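**Teaching by hand vs. driving from the headset – which one stuck for your team?**

**morenike_e** wrote on Jul 24, 2022:

Hello all, long post, get yourself a drink. We're a small group trying to get a two-armed setup to pick mixed small items out of a blue bin and put them back in again, and I'm the one who ended up in charge of recording the demonstrations. We started with pushing the arms through the motion by hand, then moved over to remote control with a headset and gloves, and now half of us want to go back. I'd love to hear from people who have been through the same argument.
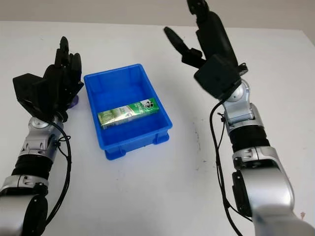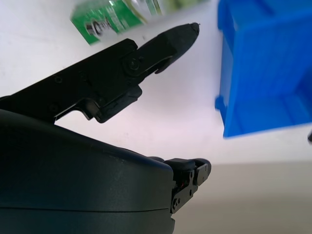
What I keep running into is that the two ways of teaching fail in different places. When I guide an arm by hand, the approach is lovely and smooth, but I can't work the fingers at the same time, so the grasp gets tacked on afterward and looks it. With the headset I get arm and fingers together, but my depth is off by a thumb's width and I hover over the bin like I'm defusing something. Long thin boxes are the worst. A toothpaste carton lying at a slant across a bin should be an easy pick, and yet I spend ages deciding whether to come in across the middle or tip up one end first.

We have 244 recordings done by remote and a smaller pile done by hand. Would you mix them? Throw one pile out?

---

**begone_c** wrote:

Hi Morenike, and welcome! Please don't throw anything out yet. We mixed ours and it was fine as long as every recording carried a tag for how it was made. The first time we forgot the tags, and the arm learned to pause in midair right where our hand-guided runs had the break before the grasp. It took me an embarrassingly long time to work out where that little pause came from (I was blaming the network, poor thing).

On the hovering: practice without recording. I make every new operator do 40 picks before we save a single one. They grumble and then they come back and thank me. Most of the hovering goes away in that first stretch, and you don't want it in your data.

---

**skero_fan** wrote:

I'm going to disagree with Begoñe a bit, with love. If you tidy away all the hesitation you get a robot that has never seen itself be slightly wrong. Some of my most useful recordings are ones where I came in crooked, bumped the wall of the bin, backed off and tried again. I'd keep the wobbly ones, provided they end in a proper pick.

And for a carton at a slant, tip up the end. Going across the middle means your fingers have to fit down both sides, and near a bin wall they often won't.

---

**begone_c** wrote:

Oh, I agree about recoveries! A bump and a second try is a decision, and I want those in. Hovering for six seconds while you squint is something else, and the robot will copy it faithfully and look very thoughtful while doing nothing. So I'd say keep the bumps and cut the squinting.

I'm with the other camp on the carton, though. Tipping up one end works beautifully when a person does it because we feel the box start to slide. If your gloves don't give you any feeling back, you're guessing.

---

**fitri_majimbun** wrote:

Chiming in from the hand-guiding side, as we seem to be outnumbered. We got around the finger problem with a foot pedal. One person guides the wrist, and the pedal closes the fingers to a preset shape. It's only good for a few grasps, I'll admit, and you do feel like you're playing the organ – but the motions come out clean and nobody goes home with a headache from the headset.

Morenike, do you have a camera near the wrist? When we compared the two kinds of recordings, our wrist view was the thing that showed us the approach angles were all over the place in the remote ones. From the head camera they'd looked the same.

One more thing that helped us was moving the bin a little between runs. A hand's width over, a slight turn. We left ours in one spot for far too long and had to redo a whole batch in October.

---

**morenike_e** wrote:

This is all so helpful, thank you! I hadn't thought of checking the wrist views side by side, and I'll do that before I touch anything else. I do like the pedal idea, although with two arms I can see myself running out of feet.

We've been moving the bin, but always by the same person, who I suspect has a favorite corner.

---

**haltar9** wrote:

Tape a few marks on the table and draw a number for each run. It's dull, but it cured our favorite corner.

On your first question, I'd train on the remote pile alone, then on both, and compare on the same set of starting positions. I don't trust anyone's opinion on this, mine included, until it's been tried on their own table. Ours went one way for boxes and the other way for soft packets, and I still couldn't tell you why.

---

**skero_fan** wrote:

Seconding the tape. Still tipping up the end, Begoñe!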